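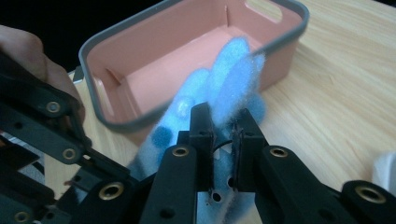
A light blue plush on its way to a pink bin with a gray rim.

HARTLEY, 28th October – Cateo, the home storage shop on Lavis Street, is delighted to invite families to its Toy Tidy month, which opens today and is all about finding a good home for the soft toys that pile up on beds, sofas and stairs.

We first tried the idea in August, when 77 households came by with bags of plush animals and went home with a plan for keeping them together, and so many of them wrote to us afterward that we simply had to do it again, with more room and a good deal more coffee! The first 100 families through the door will receive a free tabletop bin from our Zereslow range, in a choice of colors, along with a sheet of labels for children to decorate themselves.

Outgrown toys in clean condition may be left at the front counter, and we will pass them along to local playgroups. Entry is free, and children are very welcome to bring a favorite along.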